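The Grip That Wasn't There

In February, a small company called Presturell taught a robot arm to fold dish towels, sort cutlery and pick up a coffee mug by its rim. By the end of the month it had also taught the arm to do all three without touching anything.

The arm, known around the shop as Avis, would glide over the table, stop above a mug and close its fingers to a point just shy of the handle. Then it would lift with great care, carry its load of air to the drying rack, set it down and open up again. The mug stayed where it was. Avis went back for the next one.

"It was the best form we'd ever seen from it," says Tekle Zeleke, who runs the training side at Presturell. "Smooth, no jerking. If you stood behind it you would have promoted it."

Avis learns by copying people. The people in question sit at a table with a hand-held gripper, a plastic affair with two fingers, a squeeze handle and a camera, and do chores with it. The camera looks out between the fingers. Each chore is saved as a short recording, and the recordings are fed to the software that drives the arm, whose own fingers are built to match. In theory, whatever a human hand can do with two stubby blocks, the arm can do later on its own.

For this job Presturell had 1,300 recordings. Zeleke threw out the usual junk, meaning dropped forks, phone calls and one run in which a colleague had stopped to eat the prop, and was left with 1,174. They were good recordings. Mugs got picked up in them. Nobody reviewing them saw anything odd, and several people reviewed them.

So suspicion fell on the arm. The first theory was a tired motor, and the motor was replaced. The second theory was the table, which was checked with a level and found to be a table. The third theory was the lighting, a favorite in this line of work, as it can be blamed for anything and never answers back. Blinds were bought. Avis carried air to the drying rack in a gentler light.

There was a safety side to this, and it stopped being funny on the day someone reached in to move the mug. The arm's software treats a closed grip as a held object and a held object as a reason to keep going. With a real mug in its fingers, Avis is supposed to feel the load and slow down for anything in its path. With no mug, it had no load to feel, and it went through its carry at full speed. It clipped the reaching wrist on the way. The wrist was bruised, the owner was annoyed, and the arm placed nothing on the rack and looked ready for more.

Presturell shut the arm down that afternoon and wrote up the incident. The report has a box marked "Object being handled." Zeleke left it blank, and the insurance company sent the form back as incomplete.

What cracked the case was a spare part. The pads on the hand-held gripper wear down with use, and the shop had been buying replacements from a supplier called Lendetti. The new ones were thicker than the old. The difference came to the width of a couple of credit cards, small enough that a person squeezing the handle would adjust without a thought. People are good at that. They feel the mug, stop squeezing and get on with their day.

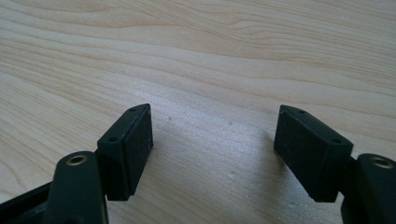

The software doesn't feel the mug. It reads how far apart the fingers are and writes down a number. With thicker pads the fingers stop farther apart, so the number for "holding a mug" had crept up. On the arm, which still wore the old thin pads, that same number meant "almost holding a mug." Avis had copied its teachers to the letter and was being marked down for it.

Once they knew what to look for, the rest was clerical. Zeleke went back through the files and found 473 recordings made with the new pads. They had been mixed in with the others under the same tool name, because as far as the system was concerned it was the same tool. The swap itself had taken 15 minutes and appeared in no log. It was noted on the back of a pizza receipt, which was later located, and which Zeleke has kept.

"There's a date on it and everything," he says. "It's a better record than we had."

The fix has two parts. The gripper now gets measured every morning, by closing the pads on a metal block of known size and saving the reading with that day's work. And the arm no longer takes a closed grip as proof of anything. A piece of software called Ayele checks for weight a moment after each lift, and if there isn't any, the arm stops where it is and waits for a person to come over and press a button.

It does this quite a lot. The old motor, which was fine, is in a drawer under the bench – the blinds are still up, and Zeleke says they do help with the glare after three.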